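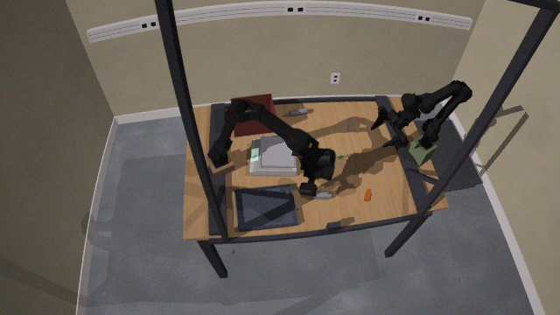 Our project for the spring term was to collect enough examples of a two-armed tidying job for a computer to have a decent go at learning it. We called it Kernell, and everything in it happens in simulation, which meant we could break things as often as we liked (and we did!). The job sounds like something you'd give a small child: pick up the grey canisters from a wooden table and put them in the red box, without knocking anything else over. The two black arms are fixed at opposite ends of the table, so each has a side it can reach comfortably and a side where it has to stretch. We put the box at the back left on purpose, behind the flat grey unit with the little green display, and the left arm often has to lean right across that unit to get at things in the middle. The right arm has a much clearer run over the wood but a long way to go at the end. Deciding which arm should do what turned out to be the most interesting bit of the whole project.

Report handed in 3/4/18, Clatdale College, second-year computing.

What we set out to do

The idea behind learning from examples is simple enough. Instead of writing rules for every movement, you drive the arms yourself, record what the cameras see and what every joint does, and let the learning program look for the pattern. We had read plenty about the learning half and almost nothing about the recording half, so we chose to make the recording half our project. The question we wrote on our proposal form was: what makes a set of examples good? We still think it's a great question, though our answer is longer than it was in October.

How a recording works

One person drives both arms with a pair of hand controllers. We had 3 drivers, all from our own group, and we took turns in the Msimang room, the one with the fast graphics machines. At the start of each recording the simulator shuffles the small things on the table within limits we set. The driver presses a pedal, does the job, and presses it again. If the job isn't finished in 600 steps the simulator stops by itself and marks the attempt as run out of time.

We kept a plain text log next to the recordings. Each line has the driver's initials, which arm went first, whether there was a handover and a comment. The comments started off very tidy and got shorter as the weeks went on, and by the end most of them just said "fine" or "bumped". In future we would make a short menu of comments to pick from, as sorting through our own abbreviations took a whole afternoon.

What the cameras get to see

There is one camera view of the whole table and one from each hand. At first we only used the wide one, and we were quite sure it would be enough. It gives a lovely overview of both arms, but when a gripper comes down on something, its own wrist tends to cover the very thing you want to see. Adding the hand views made the recordings a lot bigger and also a lot more useful. 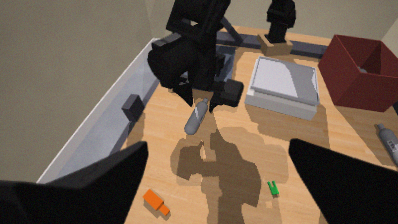

Hand views have their own blind spots, and we only understood these by watching our recordings back slowly. A hand camera is always partly looking at its own fingers, and whatever is behind a finger may as well not exist. From the right hand, the canister in the other arm's grip is beautifully clear, right down to the angle it hangs at, but the second one is mostly out of sight beyond the right-hand edge with just its rounded end showing. A driver who looks only at this view can forget that the second canister is there. We did exactly that in several early attempts, and one of us swept it off the table twice in a row. After that we made a habit of checking the wide view before every reach, and we think the habit shows up in the data as a short pause. We argued a fair bit about whether to trim the pauses out. In the end we left them in, on the grounds that a learner with the same views has the same problem.

Shadows

We hadn't planned to write about shadows at all! The arms throw a big brown one over the wood, with jagged edges, and it moves whenever they do. Our first simple object finder kept deciding it was a thing to be picked up. We could have switched shadows off in the simulator with one tick box, and for a few days we did. Then we turned them back on, because a real table has them and we would love somebody to try this on a real table one day. The fix was to record with the lamp in different places, so that no shadow shape turned up too often in the same spot.

What we ended up with

We kept 195 recordings. We threw out attempts where the simulator jumped, where the driver gave up, or where the canister passed through the side of the box (a bug in our own collision settings, now mended). We did not throw out attempts with a clumsy grab followed by a good one. Those are some of our favourites, as they show how to recover.

Training took roughly 3 hours each time on the Msimang machines. The learned arms were good at the first canister and much less good at the second, especially when it started close to the front edge. They also copied our bad habits very faithfully. One driver always lifts too high before turning, and you can spot that same high lift in the trained version. We found this completely delightful, even while it was costing us marks on the speed test.

What we would change

More drivers, first of all. We would also record more starts with the canisters close together, and log which view the driver was looking at, which we can only guess at now. The group at Trercombe who take over the project next year will get all the recordings, the log, and our list of abbreviations with meanings written beside them. "Bmp L" means bumped with the left arm. "Bmp ?" means we weren't sure which.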